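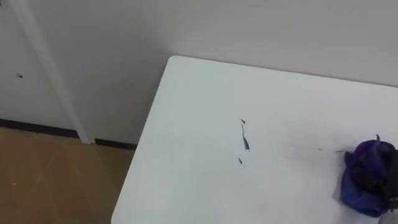
Flolledow table-wiping cell: worktop with dark fragments and blue cloth, apparent gripper tip at right.

Flolledow wiping cell, Huvidura
Equipment reference 3127

The Flolledow is a worktop cleaning cell held by the Huvidura equipment service and available to departments on application. It clears light debris from a flat white table with a folded or gathered cloth held in the gripper. Liquids, glass and metal swarf are outside its permitted use.

Setting up
The table is to stand parallel to the wall with a narrow gap behind it. Users should not push it flush, as the rear edge is used for alignment. Cloths must be plain, of a single colour and clearly darker than the worktop. Test debris is placed by hand in the central area before the arm is enabled.

Alignment is checked at the start of each booking and again if the table has been moved. The check takes nine minutes. The cell must not be run on the previous user's alignment.

Gripper tips
Tips are supplied in pairs by Thaweesak under part number 66. They are inspected every 2000 wiping cycles and replaced as a pair if either shows rounding at the contact face or fibres trapped behind the pad. Trapped fibres are removed with the soft brush kept in the tool drawer. Blades and tweezers mark the pad and are not permitted.

If the cloth slips during a pass, stop the cell, open the gripper from the control panel and regrip at least two folds of fabric. Raising the grip force is reserved for service staff.

Worktop care
Smudges and fine streaks may be left between runs. Scratches that can be felt with a fingernail should be reported, as they catch the cloth. The surface is resurfaced by Dramness each June, during which the cell cannot be booked.

Bookings and faults
Applications, fault reports and requests for replacement tips should be addressed to Tarun Maurya, Equipment Service, Huvidura, quoting the equipment reference.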